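Nele Maes was eating a sandwich when I got to her kitchen, which I took as a good sign, because sandwiches were what I'd come to talk about. She used to run the lunch counter at Van Acker, the one by the bus station in Bedcombe that people still bring up at parties, and these days she teaches an evening class on packed lunches. Yes, packed lunches! I laughed too when my sister told me about it. Then I looked at what I'd been putting in my own bag all fall (crackers, a bruised pear, a cheese stick that had seen things) and wrote to Nele that same night.

"You want the bread talk first or the box talk?" she asked, before I had my coat off. I said bread.

"Good. People always want the box talk, and they should want the bread talk."

So we did bread. Nele started at Van Acker when she was nineteen, washing pans in the back, and she didn't touch a sandwich for most of a year. The man who ran the counter then had a rule that the bread had to be a day old for anything going out the door and fresh for anything eaten on a stool. She thought he was being cheap. "I thought, he's selling these poor people the old stuff. Then one morning we ran out and I made the takeout orders on the fresh loaf, and by noon I had two people back at the counter holding something like a wet sponge."

Fresh bread is still giving off steam inside, she says, even after it feels cool, and when you wrap it, all of that has to go someplace. Day-old bread has settled down. She buys hers in the afternoon, leaves it in the paper bag overnight, and cuts it in the morning. If it's a soft white loaf she toasts it on one side only and puts the toasted side in, against the filling. I had never once thought of toasting one side. I've been doing it ever since and I'm annoyed at how well it works.

I asked about butter, and she put her sandwich down.

"Butter to the edge. To the edge! I go into people's kitchens and they put a little square in the middle like they're mailing a letter."

Butter keeps the wet things off the bread, and mayonnaise sort of does the job but soaks in by lunchtime. Mustard doesn't do it at all. If you want mustard, and Nele very much does, it goes between the cheese and the meat and never against the bread. She's the same way about tomatoes. At Van Acker they salted the slices and left them on a towel for 13 minutes, and I asked why 13, and she said the clock over the sink ran off the wall if you set it for longer, and then she laughed so hard at her own joke that I still don't know what the real answer is.

She did tell me one thing about cheese that I keep repeating to people. You can put it on both sides, two thin slices where you'd normally use one thick one, so that everything damp in the middle is boxed in. It tastes like more cheese, too. The class calls this a Bedcombe, although she swears she never named it and would rather they didn't.

The class itself meets in the old school building on Povidbridge, up the stairs on the left, and it began in June as a favor. A friend had a kid starting at a new school and was spending a fortune on those little ready-made trays with the crackers in them. Nele offered to come over and show her how to do a week's worth on a Sunday. The friend told someone at work, who told someone else, and then there were coats piled up on Nele's bed and nowhere to sit down. She moved it out of the house after that.
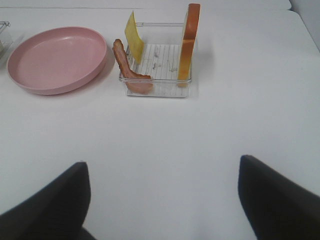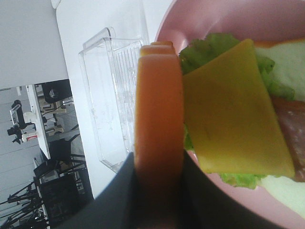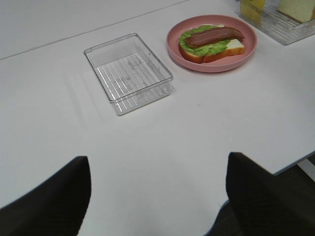
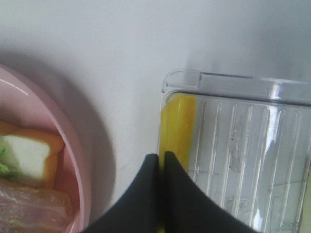 Leandro Campos thinks she's wrong about lettuce, and he told me so before I'd even asked him about it. His feeling is that lettuce has no business in a packed sandwich, whatever you've buttered, and that it ought to ride along in its own bag and go in at the last minute. "She'll tell you to dry it. I've dried it. I've dried it with a hair dryer. By noon it's seaweed."

I took this back to Nele, naturally. She rolled her eyes so far I thought she might hurt herself.

"A hair dryer! Well, there's his problem, he cooked it." Her way is to wash the leaves the night before, shake them out, and roll them up in a dish towel in the fridge. By morning they're dry and cold and crisp, and she tears out the thick rib down the middle and lays the leaf cupped side down. Why cupped side down? So it doesn't hold a puddle. And if the lunch is going to sit in a hot car, she admitted (after some coffee), then fine, Leandro can have his separate bag, or you use cabbage. She's a big believer in cabbage. Shredded very thin, squeezed with a bit of salt, it'll last till evening.

Then we got to the box talk, which she had been holding back like dessert.

Her main idea is that most people's lunch boxes are too big. You buy a nice roomy one, you put a sandwich in it, and the sandwich spends the whole trip sliding from one end to the other. What you want is a box your sandwich barely fits in, so that it can't go anywhere. She pulled one out from over the stove that looked like it had been through a war and set her own sandwich inside, and the lid just kissed the top of the bread. "Shake it," she said, and I shook it. Nothing moved.

If you're stuck with a big box, you fill the gap. Grapes are good for that, or sugar snap peas, or a rolled-up napkin, which you needed to bring anyway. She doesn't like apple slices unless you put the apple back together after cutting it and hold it with a rubber band. My mother used to do that! I'd forgotten completely until Nele said it, and I could practically smell the rubber band.

She wraps in parchment, and she showed me the fold, and I can't describe it. You bring the long sides up together and roll them down like the top of a lunch sack, then the ends go under like a present. I did it wrong 3 times in her kitchen and she made me keep going until I had one that held. The parchment lets a bit of air through and doubles as a plate, and you can cut right through the whole package so the halves stay tight. Always cut with a bread knife, always let it sit a few minutes after wrapping. Foil she'll put up with for anything warm. Plastic wrap she called "a raincoat worn inside out," and I wrote that down even though I'm not sure I follow it.

I wanted to know about money, as this was really what had gotten me to write in the first place. Nele doesn't love talking about it. She says people come to her with spreadsheets. One man in the fall group had worked out he was going to save 3000 a year by bringing lunch, and she asked him what he'd been eating, and he went quiet. Her own advice is to pick two days a week and get those right. People who go straight to five, she says, burn out around the second Wednesday and never look at a lunch box again. On the other days you buy your soup and you enjoy it.

"It's lunch," she said. "You should be looking forward to it. If you open the thing up and you feel sorry for yourself, you've packed it wrong."

We talked for a good while about the counter after that, and I won't put it all in. Van Acker is a phone store now. She still has the slicer, which is in the basement under a sheet because it scares the cat, and she has the handwritten menu board, too, with a pickle sandwich on it that only one customer ever ordered. He ordered it every Friday -- pickles, butter, rye, black pepper -- and when he moved away they left it up there in case he came back to visit. I made one when I got home. It's very good! You do need more butter than you think.

The next round of classes starts after the holidays, and Nele is adding an evening on soups in a thermos, mostly so she can teach people to warm the thermos with boiling water first. She wants everybody to bring a box from home so she can tell them it's too big. Mine is, by the way. She measured it against her hand and just shook her head. I've since gone out and bought a smaller one, the Ustetti with the clips on the short ends, and I had to take the crust off one side to get the lid down, but nothing in there slides anymore.

Posted 2019-12-23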